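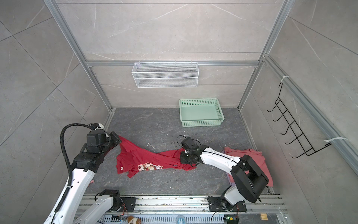

Merja Miettinen

Posting our result on grasp-point selection for crumpled garments before I write it up. The question was whether a second arm should take its grasp from the same depth map as the first, or from a new one captured after the first lift. Most published pipelines re-image. We wanted to know what that costs and what it buys.

Setup: two arms on a shared track, fixed camera, short-sleeved shirts. Each trial starts from a random drop. Arm A pinches the highest-ranked edge candidate and lifts slightly. Arm B then goes for a second point, either from the original map (condition S) or from a new map (condition R). A trial counts as a success if both grippers end up on the hem or on the two shoulder seams. Grasp ranking is Kekana with the stock weights, fine-tuned on 2,000 labeled drops.

We ran 112 trials per condition. R beat S by 8 percentage points. Nearly all of the gap comes from drops where the first grasp is near a sleeve. When the first grasp lands on the hem, the two conditions are indistinguishable.

kelvin_clip

Which shirts? Print matters. A thick transfer print stiffens the panel and the fabric folds around it. If most of your set is printed, that could explain why the old map holds up so well in S.

Merja Miettinen

Mixed set. The red one with the cartoon print was in both conditions, and so were plain ones. I haven't split the results by print yet. Fair point.

torque_ripple

I don't buy the comparison as stated. Condition R gives arm A more time holding the fabric before B moves. Fabric creeps and settles under its own weight. You may be measuring the pause and crediting it to the new map. Did S have a matching delay?

Merja Miettinen

No. S proceeds immediately.

torque_ripple

Then the 8 points are not attributable to re-imaging. You need a third condition: same pause, old map.

Elli Mustonen

I ran the trials, so some detail. The pause in R is mostly Cemeo rebuilding the point cloud. I disagree that settling explains it. If it did, I would expect the hem grasps to improve too, and they don't. A lifted hem carries at least as much loose fabric as a lifted sleeve.

torque_ripple

That assumes creep is the same in both cases. A sleeve grasp leaves the load off-center, so the body of the shirt slides sideways. Run the third condition.

Elli Mustonen

It's queued. 112 trials, same drop seeds.

pnm_lab7

Also interested in how you handle labels. Our ranker kept picking care tags as edge candidates.

Elli Mustonen

Same here. We mask anything under 7 square centimeters before ranking. It loses a few real corners.

kelvin_clip

Can you post the per-shirt numbers when the pause runs are in?

Merja Miettinen

Yes, with the print split. Probably November.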